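About Mornomik

Hi, and welcome! I'm the person behind Mornomik, a small online vape shop for adults who like their gear simple and their orders packed properly. I started it at my kitchen table in Randmont with one shelf of coils, a borrowed label printer and a very patient mail carrier.

Before that I was just a customer, and a grumpy one. I'd order a tank, wait forever, and find out the replacement glass had been discontinued (why sell me the tank, then?). So my first rule was that if I sell a device, I stock the bits that wear out too. Coils, seals, glass, drip tips, the boring stuff. We now carry 262 different spare parts, and yes, I do know where most of them are.

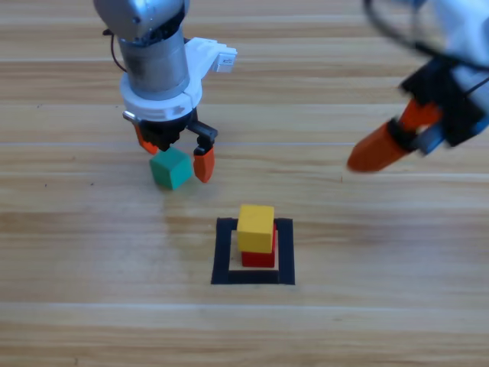 The shop moved out of my kitchen in May, a couple of years in, when the boxes had taken over the hallway and I was eating dinner standing up. These days we have a proper unit with heating and a door that locks, and I love it more than is reasonable.

What do we sell? Mostly refillable pod kits, box mods and batteries, plus our own line of cases and battery sleeves called Brarero. The mod I reach for myself is the Lục, a compact single-battery thing with a plain screen and a fire button that doesn't rattle. It won't win any wattage contests, but it fits in a jacket pocket and I've dropped mine more times than I'd like to admit.

I try out every new device myself before it goes on the site. If I don't get along with it, I don't list it, even when the supplier gets pushy. We've shipped more than 600 orders so far this year, and I still write the thank-you notes by hand (sorry about the handwriting!).

A few practical things. We only sell to adults, we check ID on every first order, and if you don't already smoke or vape, please don't start on my account. Unopened items can come back within 45 days. Got a question about a coil or a charger? Use the contact form, it comes straight to me.

Page last updated 13 February 2026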